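**Nivness Old Car Run: worth the entry fee this year?**

**dusty_fender**
Entry forms for the September run are up on the Nivness club page. The route goes out through Rulton again and finishes at the fairgrounds, where the cars park for the public until 3. I've entered my wagon the last two times and had a decent day, but I see the parking area has been split by decade instead of by make. Is anyone here still going? I'd like to get a few of us lined up together like before.

**rultonroad**
I'm in. Form is already sent. I don't mind the decade thing. Last year there was a row of the same pickup in 23 shades of rust and my kids were bored by the third one. Mixing them up gives people a reason to keep walking.

**chokecable**
I'm out. The whole point for me was parking with my own club. We bring a canopy, a cooler and a table of spare parts, and people who own the same car come find us. If our cars are scattered over the field, who is going to sit at the table? I wrote to the organizers in the spring and got a form letter back.

**dusty_fender**
They did say clubs can keep a table by the gate, just not next to the cars. It's on page 2 of the form.

**chokecable**
By the gate, next to the toilets. I read it.

**six_volt_sal**
Can somebody tell me if the hill out of Rulton is on the route? I have a six-volt system and a three-speed and I got very hot on that hill two years ago with a line of traffic behind me. I would rather go around by the river and meet everyone at the fairgrounds.

**rultonroad**
The hill is on it. You can skip it, lots of people do. Turn left at the feed store and follow the river road, it adds 7 miles and it's flat all the way. Just tell the marshal at the start so they don't send someone looking for you.

**six_volt_sal**
Thanks, doing that.

**ternar_parts_bin**
I'm typing up the windshield cards for the Ternar group, so if you're running with us send me year, model and one line about the car. One line. Last year I got a full page about a carburetor rebuild and it had to go in at a size nobody over 40 could read.

Desk end of the operation:

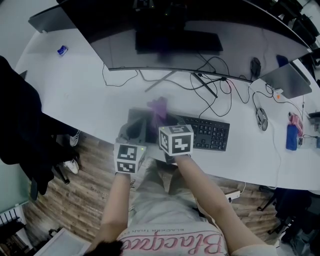

*Black keyboard, white desk, loud T-shirt.*

Cards get handed out at the start line from 7 in the morning. If you get there late they will be in the box on my tailgate.

**jia_coupe**
Sent you mine. Question about insurance. The form says you need proof of coverage and the policy on my coupe is a limited-use one, up to 3000 miles a year. Does a run like this count as limited use? My agent said "probably," which doesn't help me much.

**rultonroad**
Mine covers club events and shows, but it's spelled out in the policy. Get the agent to put it in an email. The organizers only look at the date on the card, they won't know what your policy allows.

**chokecable**
Agree with that one. "Probably" won't pay for a fender. Ask about the parked part as well as the driving. I had a door dinged by a stroller at the fairgrounds and my company wanted to argue about whether I was "on display."

**jia_coupe**
Did they pay?

**chokecable**
In the end, minus the deductible, so no, not really.

**dusty_fender**
Back to the parking. So far from our bunch I've got me, rultonroad, jia_coupe and Sal by the river road. Three of us fall in the same decade, so we could still park together if we come in nose to tail. Sal, yours is older, so you'd be over by the grandstand.

**six_volt_sal**
Grandstand is fine. There's shade on that side.

**chokecable**
I might come out as a spectator. I'm not paying to park by decade, though.

**ternar_parts_bin**
Spectators get in free before noon. I still need a line from you if you change your mind, and I want to print at the end of the week.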